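Kestico Stoneware Dinner Service for Institutional Dining
Item 3533 - Tableware and Serving, Catalog Section 5 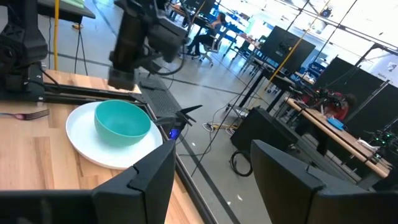

Nusrat Mughal
Product Manager, Dining and Residential Supply, Lellby

The Kestico service is supplied to residence halls, care facilities and staff dining rooms that serve seated meals every day. It is sold by the piece or by the case, and all pieces in the line may be combined on one order.

Material and finish
Each piece is fired stoneware with a glazed eating surface. The foot ring is left unglazed and ground smooth before packing. Small variations in glaze tone between production runs are normal and are not treated as defects. Customers who need a close color match across a large dining room should place the full quantity on a single order.

Sizes
The bowl has a top diameter of 170 mm and stacks up to 8 high. Dinner plates, side plates and mugs are listed separately on the order form. Flatware is not included in the service and may be ordered from the Dekker range.

Care
All pieces are suitable for commercial dishwashers and for microwave use. Metal scouring pads should not be used on the glaze. Gray marks left by flatware can be removed with a mild cream cleanser. Chipped pieces should be withdrawn from service.

Ordering and delivery
The minimum order is one case per item. Stock orders ship from the Stirnedby warehouse within 5 working days. Orders for custom glaze colors are accepted until the end of June for fall delivery - these cannot be changed or canceled once production has started.

Replacement pieces
Current glaze colors remain available as single replacement pieces for as long as the line is in production. Please quote the item number and the run code stamped under the foot.

Breakage in transit must be reported with the packing slip number. Claims and requests for sample pieces are handled by Indrek Rebane, Customer Accounts.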